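Open Day at the Istell Pressing Plant

The Istell plant in Tretgate opened its doors on Saturday for the first time in four years. It presses vinyl for small country and folk labels, and the tour took in the cutting room, the press floor and the packing area. Tickets were free but had to be booked, and 161 people signed up.

We were in the 2 p.m. group. The first stop was the cutting room, where an engineer played a lacquer of the new Sutanto record, a slow ballad with pedal steel and not much else. Side one had to be cut again because the bass was too heavy on the last track. Labels often ask for louder records than the format can take, and the plant sends those back with notes. 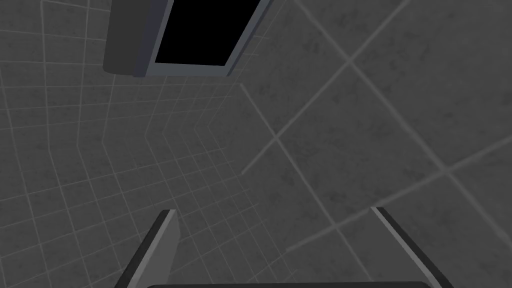
Small and large square wall tiles meeting at a corner.

The press floor was loud and we were given ear plugs. Three presses were running, all on a reissue for Zolbridge Records. Each disc is trimmed, checked by eye and put on a spindle to cool. One copy from each batch goes to a listening booth, where a member of staff plays it from start to finish.

There was a small shop by the exit with test pressings and seconds. I bought two singles. Parking is limited, so take the bus from Tretgate station if you go. The next open day is planned for March, and booking will be through the plant's own site.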